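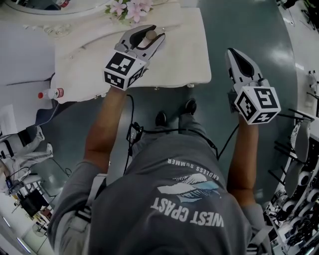 Grey T-shirt with "ENDLESS SUMMER" lettering and a feather or leaf design

Team shirts for a first-time adult dodgeball team?

Posted by Leire Echevarría, Oct 22, 2021

Hi everybody! A bunch of us from work just signed up for the Sunday dodgeball league at the Vrettos rec center and I am SO excited, I haven't played since fifth grade. The rules sheet says every team needs "matching tops with a number on the back" and that's all it says. Do they have to be real jerseys? Can two people on different teams have the same number? And is cotton a terrible idea? We're called the Trornico Terrors and we have no budget at all.

Telmo Quintana

Welcome, you're going to have a blast! I've played in that league for 5 seasons. Matching just means the same color, and plain T-shirts are fine. A print on the front is fine too, the refs only look at the back. Numbers can't repeat on your own team but it doesn't matter what the other team has. Go up to two digits — a guy on our side wanted 117 and they made him tape over a 1.

Cotton works, but you will sweat through it by the second match, so bring a spare to go home in. We got ours blank and ironed the numbers on ourselves. Wash them inside out or the numbers peel, mine was half gone by August.

Man-lok Hsu

get long sleeves if your elbows matter to you, that floor is rough!! also knee pads

Araceli Soler

Agree with Telmo on nearly everything, except check with the front desk before you buy grey. Last season the loaner pinnies were grey and we had to wear them over our shirts any time we played a team in the same color, and they smell. Bright orange was wide open when I looked. Love the team name, see you out there!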